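Galerie: Robotik-AG, Projekt Wäscheständer

Endlich komme ich dazu, ein paar Bilder aus unserem Kurs hochzuladen! Ich bin Ivana, seit dem Herbst in der Robotik-AG, und eigentlich nur hineingerutscht, weil der Nähkurs voll war. Inzwischen bin ich so ziemlich jeden freien Nachmittag im Werkraum und finde noch Kabelbinder in der Jackentasche, wenn ich abends heimkomme.

Unser Thema in diesem Halbjahr heißt Stoff. Klingt harmlos, oder? Starre Teile greifen konnten wir vorher schon ganz ordentlich, Würfel, Becher, Holzklötze, alles kein Drama. Aber ein Tuch hat keine feste Form, es rutscht, es knautscht sich zusammen, und jedes Mal liegt es wieder anders da. Für den Wettbewerb in Biddale im Mai soll ein Arm ein Tuch aufnehmen und an einer Stange ablegen, und damit er das lernt, machen wir es ihm erst einmal vor. Also von Hand, mit Greifern, immer und immer wieder. Unser Team heißt übrigens Grelleo (fragt nicht, es war spät und es gab Kuchen).

1. Das rote Tuch

Mein Lieblingsstück und gleichzeitig mein größter Feind. In jeder Hand ein Greifer, links der dunkelrote Stoff, und dann bitte schön ruhig bewegen! Wer zittert, darf den Durchgang gleich noch einmal machen. Ilona Kelemen kann das am besten von uns allen, die hat Hände wie eine Uhrmacherin. Ich dagegen halte beim Arbeiten die Luft an und merke es erst, wenn mir schwindlig wird.
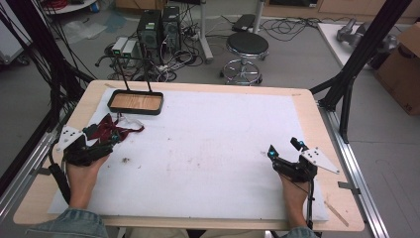 2. Nah dran an den Fingern

Über die Finger haben wir in der AG wahrscheinlich am längsten diskutiert. Zu glatt, und der Stoff flutscht weg, zu griffig, und man wird ihn nicht mehr los! Mariann Veres hat uns im Januar einen ganzen Nachmittag lang nur Beläge vergleichen lassen, mit Strichliste an der Tafel und allem Drum und Dran. Ich fand das damals schrecklich öde und bin heute ziemlich froh darum, denn seither weiß ich wenigstens, worauf ich achten muss, wenn etwas klemmt. Und ich habe gelernt, wie viel ein paar Krümel auf der Platte ausmachen können. Besen und Handfeger gehören bei uns jetzt offiziell zur Ausrüstung.

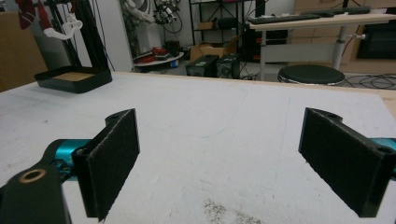 Zwei schwarze Greiferfinger, dazwischen noch nichts zu greifen.

Was mich an dieser Perspektive so fasziniert: Man sieht die Welt so, wie der Greifer sie sieht. Die eigenen Hände sind weg, der Tisch wird riesig, und ein Tablett am Rand ist auf einmal ein ganz schön weiter Weg. Seit ich mir solche Aufnahmen regelmäßig anschaue, führe ich den Greifer anders, viel flacher und mit weniger Schlenkern. Ott Jankauskaitė behauptet, ich würde inzwischen auch meine Spaghetti so essen.

Noch ein Wort zur Technik, weil meine Tante danach gefragt hat. Die Aufnahmen landen bei uns auf einem Rechner, und dort sortieren wir aus. Alles, was verwackelt oder abgebrochen ist, fliegt raus. Unser Ziel sind 2000 brauchbare Durchgänge bis zum Wettbewerb, und mein persönlicher Rekord liegt bei 33 an einem Nachmittag (danach konnte ich keine Gabel mehr halten, von wegen Spaghetti). Irén Vincze führt die Tabelle, und wehe, jemand trägt seine Durchgänge nicht ein!

3. Über dem Tablett

Der Moment, auf den es ankommt. Links hängt das Tuch in Falten vom Greifer, genau über dem kleinen Holztablett, und rechts hält man den zweiten Greifer offen. Zwei Hände gleichzeitig zu führen ist übrigens viel schwieriger, als ich dachte. Die eine will immer das machen, was die andere macht, wie bei diesem Spiel, bei dem man sich auf den Kopf klopft und über den Bauch streicht. Mein Trick: Ich zähle leise mit und bewege die rechte Hand erst bei vier. Ilona lacht mich dafür aus, aber bei mir klappt es so am besten. 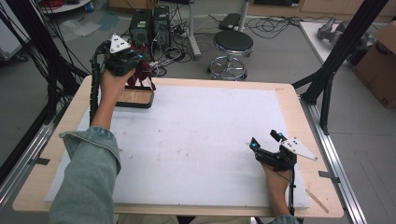

Irén meinte nach dem Lesen meines Entwurfs, ich hätte das Wichtigste vergessen, nämlich dass langsame Durchgänge nicht automatisch gute Durchgänge sind. Wer im Zeitlupentempo arbeitet, bringe dem Arm eben auch Zeitlupe bei, und in Biddale laufe die Uhr mit. Sie hätte lieber ein normales Tempo und dafür ab und zu einen Patzer, den man hinterher aussortiert.

Gut, da hat sie recht, und ich gelobe Besserung! Beim nächsten Treffen probieren wir es mit der Stoppuhr.

Wer jetzt Lust bekommen hat: Wir haben noch 2 Plätze frei, Vorkenntnisse braucht ihr keine, nur Geduld und am besten ein paar alte Geschirrtücher, die ihr nicht mehr haben wollt (bitte nicht zu dick, Frottee ist die Hölle). Los geht es immer um 15 Uhr im Werkraum, Anmeldung bei Mariann. Die nächsten Bilder kommen, sobald Ott die Speicherkarte wiedergefunden hat.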